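Pre-Session Check, Drarden Campaign – Saturday table

Checked by Iman Berrada. Comments under each item, sorry for the shorthand. Kristof Vanhove to sign off before doors.

1. Room and exits
Back door opens all the way – OK
Front door – sticks at the bottom, needs a shoulder. Logged in June, still not planed down.
Bags off the floor between table and door – FAIL on first look, OK on recheck. Three backpacks, moved to the coat rail.
Fire extinguisher – pin in, needle in the green. OK

2. Seating
Chairs, all wobble tested – one fail, taped and stacked by the radiator. Do NOT put it back out because we are one short. Last month someone did.
GM stool – OK
Room for Giáp to get in and out at the window end – OK, he sits at the corner now, much easier for the crutches.

3. Power and lights
Extension lead – no nicks, not coiled under the rug. OK
Laptop charger for the soundtrack – runs hot. Kristof says fine, I say replace. Left as COMMENT, not fail.
LED candles only for the crypt chapter. No real ones, we have had this talk.
Strobe in the Warnuro app – OFF. Check it again after any update, the last one switched it back on by itself. One player gets migraines.

4. Table and terrain
Heavy pieces sit flat, no rocking – OK
Nothing tall near an elbow – see comment
Drinks – mugs or lidded cups only, on the side away from the maps. Repeat offenders know who they are.
Loose magnets picked up and counted back into the tin – 20 out, 20 in. OK
Craft knife – blade missing its cap. FAIL. Capped with a cork for now, proper cap ordered. 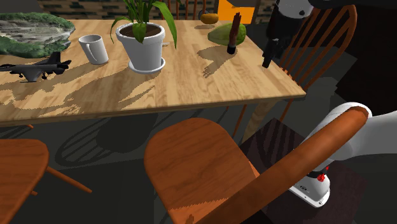

Table with terrain piece, jet and mug.

Comment on item 4: the Diltside tower is the tall one. Base is too small for the height, it went over twice in the ambush session and took somebodys dice tray with it. Glue a washer underneath or leave it on the shelf. I'd go with the shelf.

5. Paint and glue
Superglue lids on – OK
Spray primer – none indoors, all cans in the shed. OK
Brush water tipped out – FAIL, old jar on the sill, smelled awful. Dumped.
Window open on the latch if anyone is touching up minis – OK

6. Content check (part of this list now, not optional)
Lines and veils sheet read out to the new player – DONE
Stop card in reach of every seat – OK, reprinted, the old ones had gone soft
Spiders – still out. The Drarden sewer level swaps in eels.
Break called after the long boss fight, whatever the initiative order says. Kristof note: agreed but let me finish the round.

7. Food
Allergy list up to date – Giáp no peanuts, Iman no shellfish
Bowls seperate from the dice – OK
Kettle moved off the shelf edge – OK

8. Shelves and storage
Rulebook shelf – bowing in the middle. More than 400 minis in the boxes above it plus all the hardbacks. Take the top two boxes down before anyone leans on it. FAIL until done.
Wall bracket screws – tight
Step stool – feet OK, rubber is thin on one side

Open items
Door, tower, knife cap, shelf. Shelf first.
Kristof to get the bracket and washers, I'll do the tower if it has to be done.

Next check before the Diltside finale, 30 mins before start. Whoever has the key starts at item 1 and doesn't skip the chairs.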